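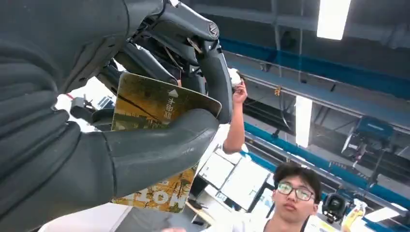 The Clinisik Room, Hondby: Cards and Drawers

Gallery published March 29, 2023

Introduction

The Clinisik Room is the smaller of the two sorting rooms at the Hondby study centre. It is used for printed items that have no settled place in the main store: cards, leaflets, inserts, wrappers and the small objects that were kept with them. Such material is looked after here before it can be requested, and lenders may ask at any time what has become of their items once they have been handed over.

The material now passing through the room belongs largely to the Iyamu gift. The gift was entered in the register as 2915 pieces, of which 436 are cards. The remainder is made up of folded sheets, small packets and household items which the donor family asked to have kept alongside the printed matter. Sorting is expected to continue until June, and the list will be amended as it proceeds.

Readers should note that work is still in hand. No arrangement should be taken as final, and shelf references will be issued separately.

1. A printed card

The card at the head of this page has a mottled face in olive, ochre and golden yellow, with darker streaks and patches. A small white arrow points upward near the upper right, with a short column of Chinese characters directly under it. Large white capitals run along the lower edge, where a fragment of a word may be read, possibly LION.

Cards of this kind are among the most frequently requested items in the gift, and also among the most difficult to list. Many carry wording in more than one language, and the largest lettering is not always the title. The register therefore has separate fields for the following:

Wording as printed, in each language present
Direction of the wording, whether across or down
Arrows, numbers and other marks
Principal colours of the face
Condition of corners and edges

Where a word cannot be read in full, the entry gives only the letters that are certain and places the rest in square brackets. Titles are not supplied by guesswork. A reader who recognises a partly recorded item is invited to write to the enquiries desk, quoting the register number, and the entry will be looked at again.

Marks such as arrows are recorded even when their purpose is unclear. In an earlier part of the gift a set of marks was passed over during listing, and it later proved necessary to bring the entire set out again so that the order of the pieces could be established. The present form was drawn up after that exercise – it is longer than the old one, but it has reduced the number of second visits to the store.

Colour is described in everyday words. The centre does not use a printed colour chart for first listing, although one may be consulted when two near-identical cards have to be told apart. Terms such as olive and ochre are accepted in the register; trade names for colours are not.

2. A drawer in use

The second part of the gallery concerns storage. Low furniture with drawers has been preferred to open shelving in the Clinisik Room, for the plain reason that small items laid on open shelves tend to migrate. Drawers are kept to one group of material each, and the group is written in the drawer list at the time of filling. 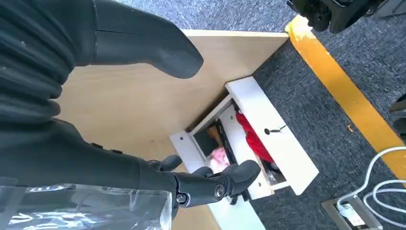 White drawer, open, with items packed inside. Pale wooden surface, carpeted floor to the right.

A crumpled sheet of clear plastic lies at the lower left. Readers have occasionally asked whether the centre stores paper in plastic of this sort. Clear sheeting has a use as a temporary cover for surfaces and is not placed in direct contact with printed items in long-term storage. Paper folders are used for that purpose, and are ordered in packs of 100.

The following points are observed when a drawer is being filled or checked.

The drawer is opened far enough for its contents to be reached without lifting one item across another. Deep drawers should be supported from beneath if they are heavy.

Flat items are placed together, with the largest at the bottom. Items of uneven thickness go to one side, so that they do not press a curve into the cards.

A drawer is treated as full when the last item can no longer be laid in without pressure. It is then closed slowly and opened once more, to make certain that nothing has risen and caught under the rail.

Empty wrappings are removed from the drawer unless they carry print. Printed wrappings are register items in their own right and should be listed as such.

Holes and fittings on the drawers themselves are left as they are. Some of the furniture came from the former Nalier reading rooms and has been altered more than once over the years. Requests to fit label holders have been considered, but for the time being the drawer list remains the only guide to contents.

Arrangement of the gift

The Iyamu gift arrived in mixed order, and no attempt has been made to impose a subject scheme on it at this stage. Pieces found together are listed together. To date 266 pieces have been given a permanent number; these may be requested in the usual way. The remaining pieces carry a pencilled slip number only, and can be seen by arrangement if the reader is able to explain what is being sought.

Household items in the gift are listed more briefly than the printed matter. An entry will normally give the kind of object, its colour and its greatest length. Where an object was evidently kept with a particular card or packet, a cross-reference is made in both entries, even if the two must be stored in different drawers.

Notes for visitors

The Clinisik Room is not open for general reading. Items are brought to the reading room on the ground floor, where tables of a suitable height are available. Pencil only may be used. Bags and coats should be left in the lockers by the entrance.

Readers may take photographs of registered items for private study. Photographs intended for publication require a form, which may be obtained at the desk, and the register number should appear in the caption wherever space allows.

Cards may be turned over by the reader, but should remain flat on the table or on the stand provided. If a card has a loose surface or a lifting corner, please inform the desk before proceeding – a note will be added to the entry and the item may be withdrawn for repair.

Offers of further material connected with the gift are welcome. They should be made in writing in the first instance, with a short list and, if possible, the measurements of the largest piece. Items should not be sent by post until a reply has been received.

Related pages: Using the reading room; The Nalier furniture; How to quote a register number; Forms and charges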